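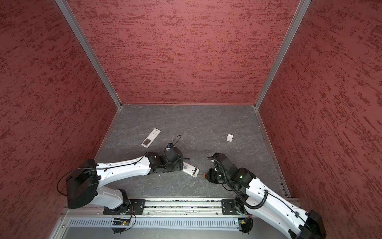
From: Intan Wuisan
To: choir list
Subject: Re: Sunday rehearsal and the Kosta songbook

Dear all,

thank you, Britta, for your message. I answer below your lines, so that it stays easy to follow.

Britta Kohlhase wrote:
> The parish hall is free on Sunday from 6 in the evening. Can we
> agree to start with the slow pieces? Also, has anybody got a spare
> copy of the Kosta songbook? Mine has lost page 78 and I would
> rather not guess the alto line again.

Six o'clock is good for me. I would like to begin with the slow pieces too, but please let us do the harvest song before the break. Last time we left it for the end and the sopranos were already tired, me included.

About the songbook: I own two copies. One is the new printing, the other is from 1914 and belonged to my husband's aunt. I will bring the new one for Britta. Please be aware that the two do not agree on page 78. In the old book the altos hold the long note through the whole bar, and in the new one they go down on the third beat. Dolores Haverford thinks the new one is a printing mistake. I have sung both and I find the old version more beautiful, but I can live with either if we all sing the same.

Zaid asked me by telephone whether he may come although he has missed two rehearsals. Of course he may. We have only three basses.

One more point. The copies for the concert cost 30 pence per sheet at the shop near the station. If somebody can print at home, please write to me before Friday. Setsuko has offered already, but her printer makes the notes very pale and Dolores could not read them in the evening light.

The key for the side door is with me. I will be there at half past five to put out the chairs.

With kind regards,
Intan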